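Okay, a few of you asked how I do the paper-and-tape table covering, and I kept promising to write it up, so here we go. It's going to be a long one, get a drink.

I do this on pretty much every big flat surface I work on now. Brown kraft paper over the whole top, then tape laid out in a grid. I started with the craft table at home and it has spread to anything with four corners that stands still long enough.

The why, first. I used to use an old bedsheet as a cover and it slid. Everything slid with it. You'd lean over to reach a cup and the whole business would creep toward you like a tablecloth trick in slow motion. Then I had a vinyl cloth for a while, and it was fine except it never lost its fold lines and little things sat crooked on the ridges.

Kraft paper lies flat once you've talked it into it. It's also cheap, it takes pencil nicely, and when it gets ugly you roll it up and start over. I can't tell you how freeing that last part is if you grew up in a house where you weren't allowed to put a glass down.

My roll is from Kollár, the heavier of the two weights they carry. The lighter one wrinkles if you look at it wrong. I got mine on a Thursday when the shop was doing a clear-out, and the man at the register tried to sell me the full pallet. Tempting!

Step one is cleaning the table, and I mean properly. Any crumb you leave under there will be a bump forever, and your fingers will find it every single day. I wipe, let it dry, then run my palm over the whole thing with my eyes closed. You feel much more that way.

Step two, roll the paper out the night before if you can and leave it with books on it. It wants to curl back up and a night under weight takes the fight out of it. I use cookbooks. The big baking one has finally earned its place in the house.

Step three, fasten the edges. I pull the paper over the side and tape underneath, starting in the middle of each long side and working out to the corners, the way you'd stretch a canvas. If you start in a corner you end up chasing a bubble across the table and it always wins.

Now the tape. I like dark blue on brown, partly for looks and partly so I can find the lines in the evening when the light in my room is poor. White looked sweet for a day and then went gray. Pale green just vanished.

I measure with a strip of cardboard cut to the width of one square. No ruler, no math. You lay the strip down, make a pencil tick, move it along, make another tick, all the way down both sides. Then the tape goes from tick to tick. Mine is Plovis, 654 on the inside of the roll if you're hunting for the same blue (they have several and they look alike on a screen).

Do all the lengthwise strips first and then all the crosswise ones. If you swap back and forth you lose track, and you also end up with a weave of overlaps that catches on things. Ask me how many times I've pulled up a whole row with a sleeve.

Also, please don't stretch the tape as you lay it. I know it feels like you're getting it straighter. It shrinks back later and puckers the paper, and then you've got a tiny mountain range. Lay it down slack and press from the middle outward. 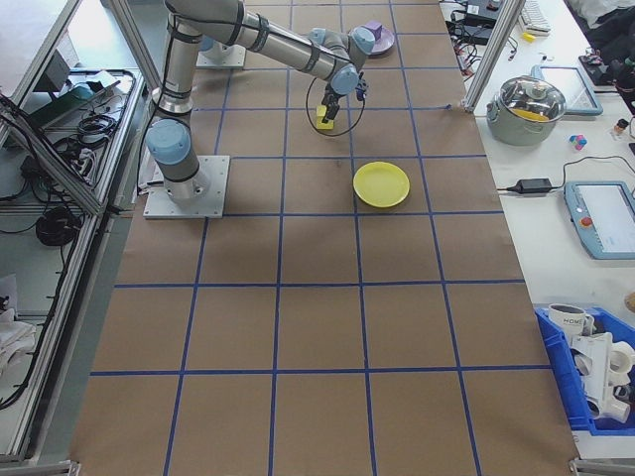 My squares are never perfectly square, by the way, and I've stopped minding. Roughly square is plenty. The point is having a place to put a plate down and to know at a glance which bit of the table you meant when you said "over there on the left."

What goes on it: not much, if I can help it. A yellow plate in one square, another plate further up in lavender, a block or a cube or whatever small thing is in play. I've become a bit silly about colored plates. They look so cheerful against the brown, and a plain white one always seemed to me like it was waiting for a sandwich.

I try very hard to keep the half nearest me bare. That's the bit I'd fill up first if I let myself. Mug, phone, scissors, a receipt I'm keeping for some reason. Once the near half goes, the far half goes by the weekend.

So everything that isn't in use lives on the bench at the side. Cooking pot with its lid on, tablet, little bottle, keyboard up at the end, the pink and blue cube toy I can't leave alone when I'm thinking. I won't pretend the bench is tidy. It's allowed to be the messy sibling.

A word for glass lids while I'm here, because I do love one. If you park things in a pot between rounds, you can see what's in there without lifting anything. I have a solid-lidded pot too, and I open it about 8 times an evening just to check what color things I put in it.

Cables are my weak spot. I've got a lower shelf for them and the plan was always to coil each one and tie it. I have coiled one of them. The rest have formed some kind of family, and I've decided to let them be until August, when I always get a burst of energy and sort everything I own.

Somebody asked how long the paper lasts. For me it's five or six weeks before it goes soft in the spots where my wrists rest. Tape usually outlives it. If only one patch is tired, you can cut a single square along the tape, drop in a fresh piece and re-tape the edges. It does show a little. I rather like it, it looks like a mended quilt.

Somebody else asked about spills. A few drops of water, blot it right away and leave it alone, it'll dry with a faint ring. Anything with oil in it, just replace the square. I spent a whole afternoon once with cornstarch and a hopeful heart and the stain came out bigger than it went in.

When you do take it all up, go slowly and pull the tape back low along itself, almost flat to the table. Yanking it straight up tears the paper into long strips and you'll be picking brown fluff off things for days. I warm stubborn bits with my hand for a minute and they usually let go.

I did try a ready-made grid mat before all this, the Winico one, and it was perfectly nice. It was also too small for my big table, and two of them side by side left a seam right where I wanted to work. If your table is small, I'd say save yourself the evening and get the mat.

And I've been told to try Pliltwood's cork sheets under the paper so things don't clatter so much when they're set down. Has anyone here done that? I like the idea of a quieter table, but I worry it would be too soft for pencil, and I do still write on mine. Little notes in the squares, mostly. Grocery lists too, if I'm being truthful.

Oh, and I forgot to say, cut your tape ends with scissors. If you tear them you get that ragged little tongue at the edge of the table and it picks up every bit of lint in the building.

I'll try the cork on one corner first and report back. If you cover yours this week, send me a photo, I want to see what colors you all go with. Orange on brown has been on my mind since breakfast.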